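Fendley Students Put Household Sorting in a Robot's Hands

August 2019

The robotics club at Fendley has spent the summer on a problem most people solve without thinking: how do you pick up a bottle of shampoo or a bar of soap and put it where it belongs? Six students are building a set of example grasps for their competition entry, a sorting robot they have named Pinto, and the work has turned out to be wonderfully messy.

The students collect their examples by hand. Holding a pair of grippers, they pick up ordinary household goods one at a time and move them from place to place, recording each attempt as they go. The recordings will be used to train Pinto, which has to tidy a table of mixed items at the Workent student challenge in October.

"We started with wooden blocks, and everybody got good at blocks in one afternoon," said Murali Alva, who coaches the club. "Then we brought in groceries and bathroom stuff, and suddenly it was a real puzzle. Everything has its own shape, and half of it slides around when you touch it. The kids loved it!"

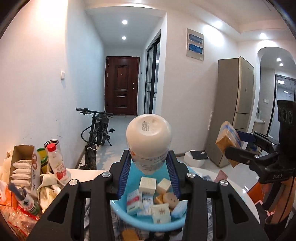
Two grippers at work over a basin of packaged soaps, one holding a white bottle upside down and the other a cardboard box.

The goal is 708 recorded grasps before the team travels, and the students passed 600 last week. Each one gets watched again afterward and given a simple label — clean, clumsy or dropped. The clumsy ones stay in, because the team wants Pinto to learn how to recover from a bad start.

Bláthnaid Horgan, the club's student captain, wrote the labeling guide and has already revised it several times. She said soap has been her favorite thing to work with. "A boxed bar and a wrapped bar look like they should be the same job, and they really aren't," she said. "You have to come in at a different angle and squeeze differently. I had never thought about soap this much in my life, and now I notice it in every store."

Bottles have been a close second. The team practices them standing, lying down and upside down, and a younger member is keeping a chart of which grips work best on which shapes.

The challenge has 39 teams signed up, and the Fendley group will be one of the smallest there. Between now and then, the students still have to finish Pinto's arm mount and run their first full timed trial, using the club's own scoring program, Jinditz. Alva said that families are welcome to watch practice runs once school is back in session, and that the club is still happy to take donations of unopened household items — the odder the packaging, the better.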